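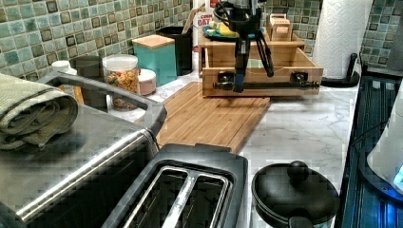
Figure 3. Kitchen counter station, two-finger gripper near the organizer, lower drawer open.

Running the drawer evaluation with Fotard

This section covers the procedure for comparing a trained policy with the replay baseline on the organizer drawer. Complete camera calibration and arm homing before starting. The steps assume that the Fotard server is running and that the Billoter checkpoint has been copied to the local disk.

Setting the counter

1. Move the arm to the park pose and wait for the status line to read IDLE.
2. Place the two-tier organizer within reach of the arm, with the drawer handle facing the work area.
3. Set the distractor objects according to the layout file. In the Figure 3 layout, the plate with the banana goes on the upper tier and the toaster stays in the foreground.
4. Load the reference overlay and adjust objects until each outline matches. Do not move the organizer after this step.

Note: The overlay tolerance applies to the organizer only. Distractors may be off by up to 3 cm without affecting the score.

Caution: Keep hands outside the arm envelope whenever the status line reads ARMED. The stop button must be within reach of the operator for the whole session.

Running the trials

5. Select the task "drawer_close" and enter seed 3911. The seed fixes the order of start poses for both conditions.
6. Set the trial limit to 30 seconds and the number of trials to 164. Trials alternate between the policy and the baseline.
7. Press Start. At the end of each trial the arm returns to the start pose and the program asks for a label.
8. Enter S if the drawer front is flush with the organizer body, P if it has moved but is not flush, or F if it has not moved. Score by the drawer position only. A poor grasp on the handle does not change the label.
9. Reset the drawer to the open mark and confirm the reset on screen.

Note: If the gripper touches a distractor, add the flag C to the label and finish the trial. Contact trials stay in the main result and are also listed separately.

Caution: If a finger is caught behind the handle bar, press Stop before touching the drawer. Do not back-drive the wrist by hand.

Reading the result

10. Open the session summary. The success rate counts S labels only. P labels are listed in their own column and are never added to the rate.
11. Check that both conditions have the same number of trials. An uneven count means that a trial was dropped, and the session must be marked incomplete.
12. Export the log and send it to Keyvan Nouri for second scoring. The second scorer works from the video with the condition names hidden. Labels that disagree go to Ffion Humphreys, whose label is final.

For sessions with a changed layout, see "Distractor sets" in the Deltby appendix.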